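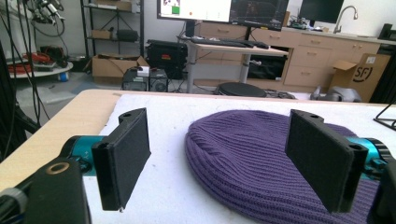 I have been knitting hats for the winter drive since before my knees went, and every December I have the same argument with myself over how they ought to be folded before they go in the box. This year I finally decided to ask people who know better. My habit is to lay each one out flat on something soft and pale, the way the purple one is lying with its ribs running up and down, and smooth it with my palms until the columns are straight. Then I fold it in half the long way, and there my confidence ends. Do you fold again? Roll? Leave it flat and stack them like pancakes? I have 30 of them to get to Plirnthorpe and my sister has already told me twice that I'm overthinking it (she may be right, but she isn't the one who has to close the lid!).

Posted by ribbedforpleasantries, 2025-01-13

Home | Forums | Knitting & Crochet | Finishing & Storage | Log in

14 replies · 3 shares

mossstitch_mel
Flat, flat, flat! I know it takes up more room, but ribbing that sits folded for a couple of months gets a crease down the middle that looks like somebody ironed it in on purpose. I stack mine in a shirt box with tissue between and they come out lovely. Purple is a great color for a drive, by the way, everybody always sends gray.

Bollater_Bill
I have to disagree with Mel, and I say that with affection because her blanket tutorial got me through my whole first year. A crease in wool is nothing. Put the hat on a warm head for a few minutes and it's gone. What you can't fix so easily is ribbing that has been stretched out of shape by somebody pulling it flat with too much enthusiasm. If you are pressing with your palms, go gently, and always push the sides in toward the center a little before you let go.

ribbedforpleasantries
Oh dear, Bill, I am definitely an enthusiastic palm presser. Does it matter that most of mine are acrylic? The Branley shop had a sale and I went a little wild.

Bollater_Bill
Acrylic forgives less in my experience. It won't pull itself back in after washing the way wool does. All the more reason to go easy.

mossstitch_mel
Well, that's exactly why I'd keep a crease out of it in the first place, Bill. :)

kenta_h
Kenta Hattori here, I sort the incoming hats at Plirnthorpe along with Minoru Aoki, so maybe I can help with this one. Please do whatever gets them here! We unpack everything anyway to check for pins and tie size tags on. If you want to make our morning nicer, fold them once, all with the brim at the same end, and keep the child sizes in their own bag. Minoru likes them rolled and I can't stand them rolled, they come undone the minute you pick up the bag, so you can see we haven't settled it here either. Last winter we had 640 hats through and he rolled every one I turned my back on.

noguchi_yarns_fan
Can I put in a word for the padded surface? I used to lay mine out on the bare dining table and they slid all over the place. Now I use an old quilt with a white sheet over it, and it has the extra benefit that any loose end or dropped stitch shows up right away against the white, at least on the darker hats. On my cream ones I have to turn the lamp down low and sideways and squint.

ribbedforpleasantries
That's such a good tip about loose ends, thank you. I found one on a brim last night that I had completely missed and it was long enough to floss with.

Kenta, one fold and brims together it is. How big a box is too big? I have one that held a microwave.

kenta_h
If you can carry it from the car by yourself, it's fine. Side door, ring the bell and give us a minute, it's a long hallway.

mossstitch_mel
I'm still putting tissue in mine.

Bollater_Bill
Of course you are, Mel.

noguchi_yarns_fan
Does anybody have a rib pattern for a bigger head? My son-in-law's hats all creep up and perch on top. I've been casting on 15 extra stitches and hoping, and the last one came out more like a bucket.

Bollater_Bill
Go up a needle size before you add that many stitches. And measure the poor man! I'll look for my pattern tonight and start a new thread for it so we don't clutter this one up.

Share · Save · Report · 3965 views
Previous thread | Next thread | Back to Finishing & Storage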